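From: Glenys Tomoana
To: hands-practice list
Date: March 31, 2019
Subject: Re: [hands-practice] Section 4, "objects in the home", again

Leopoldo Villaseñor wrote:
> I still don't see why section 4 needs its own rule for dishwashers.
> We already say the operator has to be able to stop the arms at any
> time, and we already say no blades. A cup is a cup. If we write a
> clause for every appliance in a kitchen we will end up with 85 pages
> and nobody at Nitodano will read past the table of contents, me
> included. Can someone who works on the kitchen tasks tell me what
> goes wrong that the general rules don't cover?
>
> Also, Darcy's draft says "wrist cameras shall have an unobstructed
> view of the fingertips." Unobstructed by what? The hand is in the way
> of the hand.

Leopoldo,

I work on the kitchen tasks, so I suppose I'm someone.

Your general rules are fine and I voted for most of them. The trouble is that they were written with a table in mind. A table is flat and has the good manners to stay where it is. A dishwasher has a rack that rolls, a lot of thin wire pointing up, and an opening you have to reach down into with an arm that would much prefer not to.

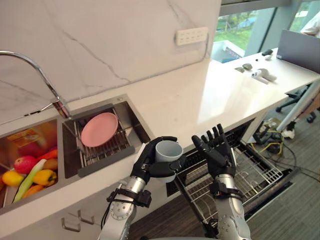
My complaint with the current text is clause 4.3, which talks about "the hand" in the singular all the way through. It says the hand shall not enter an enclosed space unless the operator has a clear view of it. Very good. Which one? With two arms, everybody watches the one with the cup in it, and the idle one is the one that ends up resting on the rack. I went through our incident notes from last August on, and of 331 entries, 24 were contact between an arm and a rack, a door or a drawer. Most of those were the arm that had no job at the time. No damage worth the name, but one mug handle is still listed as "location unknown."

So what I'd like in 4.3 is something close to this:

4.3 (proposed) When one hand is holding an object over or inside an appliance, the other hand shall either have a stated task or be held clear of the rack and door. "Waiting" is not a stated task.

4.3.1 (proposed) A sliding rack shall be set to its starting position before each run and not moved by a person while either arm is powered.

4.3.2 (proposed) Loose food in the sink next door is permitted, provided the task sheet lists it. If it isn't on the sheet, take it out.

Angus Kinnear will say that last one is fussy. Angus has never had to explain a vegetable to a reviewer.

Now the wrist cameras. I agree with you about "unobstructed," and I told Darcy so. A camera mounted there is going to see a great deal of robot. You get housing along the top, the fingertips in a row under it, and a fair bit of arm taking up the lower part of the picture. 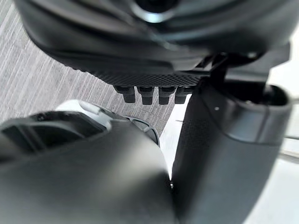

If we leave "unobstructed" in, every lab on this list is out of compliance on the day we publish, which would at least be a record. I'd swap it for a check that a tired person can do at the start of a shift:

4.6 (proposed) Before the first run, the operator shall confirm that the fingertips can be told apart in each wrist view with the hand open, and shall save one still from each view with the run log.

Note "told apart." I don't care if they are pretty. A little blur is all right. What I don't want is a mount that has slipped far enough for the fingers to merge into one dark lump, and a log that says "cameras OK" for 4,000 runs. (Benoît Deschamps has seen this happen and will tell you about it at dinner whether you ask or not.)
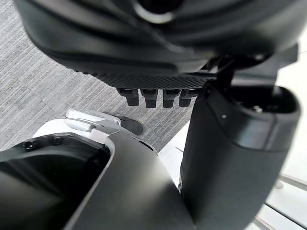 There's a second half to this that the draft leaves out completely. Wrist views pick up the floor. They pick up whatever is on the floor, too, and maybe a stray shoe lying on it. Section 7 covers people in the head view and is silent about the wrists. I would add "any camera" to 7.1 and be done with it -- two words, no new clause, and Leopoldo gets to keep his short table of contents.

Cables on the floor I'm leaving for another message. McAlister has strong views on cable covers and I would like to eat lunch first.

If there are no objections to 4.3 and 4.6 I'll put them in the shared draft as they stand. If there are objections, please send replacement wording along with them. "I don't like it" has been received and filed several times already.

Glenys

--
Glenys Tomoana
Ullus, household tasks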